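Section 4. Mixed-Bin Clearing: Set-Up and Acceptance

Applies to Waaka bin-clearing cells, software build 314 and later
Revised August 2019

4.1 Purpose of this section

This section covers set-up and acceptance testing for clearing a bin of unsorted household items. It assumes that the arm has been mounted and calibrated as described in Section 3 and that the operator has completed the basic safety module.

Mixed-bin clearing is the closest task in the Waaka library to an ordinary household chore. A person empties a tub of cups, bottles and kitchen odds and ends in well under a minute and does not think about it. The cell is slower and will leave items behind. Sites that plan to use it for unattended work should read 4.6 before committing floor space.

4.2 What the task does and does not include

The task includes picking single items from an open-topped bin and releasing them over a drop zone. It does not include:

Sorting by owner, room or cleanliness
Placing items upright
Stacking or nesting
Opening, closing or emptying containers
Handling glass, knives or anything holding liquid

Requests for upright placement are common. A cup can be released over a tray reliably. Standing the same cup on a shelf requires the cell to know which end is the mouth, and transparent plastic still defeats the depth estimate often enough that the function is disabled in this build.

4.3 Preparing the bin

1. Place the bin on the work surface with its long wall parallel to the front edge of the table.

2. Clamp the bin to the surface or to a fixed stop. One bar clamp on the side away from the arm is sufficient for loads below the rated limit. Route the clamp handles away from the bin opening.

3. Mark the corners of the bin position with tape. If the bin is later moved by accident, return it to the marks and repeat the wall check in 4.4.

4. Inspect the inner walls. Worn coating exposes bare metal, and bare metal produces bright streaks that the camera may report as edges. Light scuffing is acceptable. If false edges appear in the preview, lower the lamp or apply matte tape to the affected wall.

CAUTION: Do not reach into the bin to move an item while the arm is enabled. Press the stop button, wait for the status lamp to change, and then reach in.

5. Load the bin by hand. Lay items in a single layer for the first run. Use at least one item from each of the following groups: a rigid metal item, a translucent item, a labeled bottle, a dark item and a small flat item.

NOTE – Do not arrange the items to help the arm. An acceptance run on a tidy bin says very little about performance on a real one.

6. Check the cable bundle at the wrist. It must have enough slack to follow the joint through its full travel and must be tied so that no loop can catch on the bin wall. With the arm disabled, a second person should hold the bundle clear while the ties are adjusted.

7. Jog the arm over the bin at reduced speed and stop with the gripper above the items. Confirm on the preview that the wrist and cables do not hide more of the bin floor than the selected camera view allows. A typical first load includes a steel tumbler on its side, a tipped translucent cup and a bottle lying at an angle near the gripper.

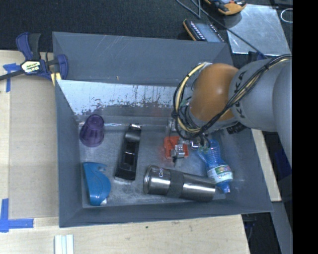 4.4 Wall check and first picks

1. Open the task menu and select Bin, then Check Walls. The arm moves to a point above each wall in turn. Confirm each point on the pendant.

2. Set the speed limit to 16 percent. Leave it there for the whole of this subsection.

3. Select Single Pick. The cell chooses one item and highlights it on the preview. Press Accept to allow the move or Skip to reject it.

4. Watch the approach. The gripper should come down beside or over the highlighted item without touching the wall. If it touches, press stop and repeat step 1.

5. After the lift, wait for the grip reading to settle. A reading that keeps falling means the item is sliding. Smooth metal cylinders do this more than anything else in the standard set.

6. Repeat until the bin is empty or the cell reports No Valid Pick.

CAUTION: A cylinder lying on its side can roll when a neighboring item is lifted. Keep hands off the front edge of the table during Single Pick.

4.5 Common faults

No Valid Pick with items still in the bin
Usually caused by items lying against a wall or in a corner. The fingers need clearance on both sides. Enable Nudge in the task menu, which allows the arm to push the item a short distance and look again. Limit Nudge to two attempts per item.

Grip closes on nothing
Common with translucent cups and ribbed bottles. The camera has measured the floor behind the item. Increase the lamp angle first. Changing the depth offset will correct one item and spoil the others.

Two items lifted together
The cell does not reject a double lift unless Weight Compare is on. Weight Compare needs a table of known items and is of limited use in a home, where the contents of a bin change every day.

Bottle rotates in the grip
The pick point was too far from the center of mass. A paper label can draw the pick toward one end because it is the easiest part to see. Set Label Weighting to Low.

Dark item ignored
Raise exposure one step. If bright streaks then appear on the bin walls, return to 4.3, step 4.

4.6 Acceptance figures and suitability

The acceptance run is 1,000 attempted picks with mixed loads, reloaded by hand each time the bin is cleared or stalled. Skipped items count as attempts. Record every human intervention, including small ones such as straightening a cup.

At the Akham bench, Declan Pomare logged 2,650 attempts over the January trial period using the Skelludent finger set. Metal and opaque plastic items met the release standard. Translucent items did not, and results in the bin corners were poor for every group. Miłosz Kwiatkowski repeated part of the trial at Pastton with different lighting and reported the same ranking of faults.

Our present guidance is as follows. For shop-floor use with a known set of parts and a person within call, the task may be run at normal speed after acceptance. For household items the cell should be treated as attended equipment – it can do much of the picking, but someone has to finish the bin. Clearing a sink, a toy box or a dishwasher rack is outside the scope of this build, and settings should not be altered to attempt it.

4.7 Shutting down

1. Send the arm to its park position.
2. Confirm that the gripper is holding nothing.
3. Disable the arm and remove the key.
4. Remove any remaining items by hand and enter them in the log as Left in Bin.
5. Leave the clamp and tape marks in place if the next run uses the same bin. Otherwise repeat 4.3 from step 1.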